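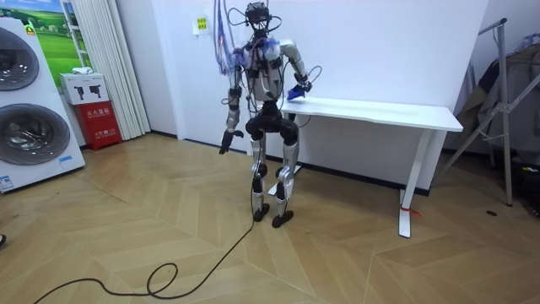 Rana Textile Workshop, Dye Room Notebook

July, just after lunch

OK, third go at the walnut hull bath and I think I finally have a brown I like! Bushra brought in the second sack of hulls from Limham and they are much darker than the first lot, so please don't use my June recipe with them or you'll end up with something close to black (ask me how the blue shirt yarn went).

What I did: 2000 g of hulls soaked overnight in the big steel pot, lid on, then brought up slowly to 85 C and held there for an hour. I strained it through the old curtain twice. Bits still got through, so Ehsan, if you're going past the hardware store, we need a finer mesh. Wool went in damp. I had 109 g of the Nevora two-ply left on the cone and used all of it, plus a little hank of the gray Rurnico that Shazia wanted to see overdyed.

The Nevora came out a warm toast color, pretty even, with one paler stretch where I'd tied the hank too tight (figure-eight ties from now on, loose ones, I know, I know). The Rurnico is another story. It went a sort of wet-bark green-brown that I wasn't expecting at all and now I want a whole sweater of it. Could be the iron in the old pot? I scrubbed it, but there's a rust spot by the handle. Might try the same thing in the enamel pot next week and compare.

Exhaust bath: saved it, almost a full bucket, under the sink with blue tape on the lid. It smells like a pond already. Babar thinks it'll go moldy before anyone gets to it, so if you have some cotton you don't care about, throw it in!

Rinse took forever. Four changes of water and the last one still had a tint. I left the hanks on the back rack and will do a rub test with a white rag once they're dry, then clip a sample of each in here.

To get: mesh, pH strips (the tube has 2 left), gloves in a size that fits Noman.

Sample, Nevora:
Sample, Rurnico: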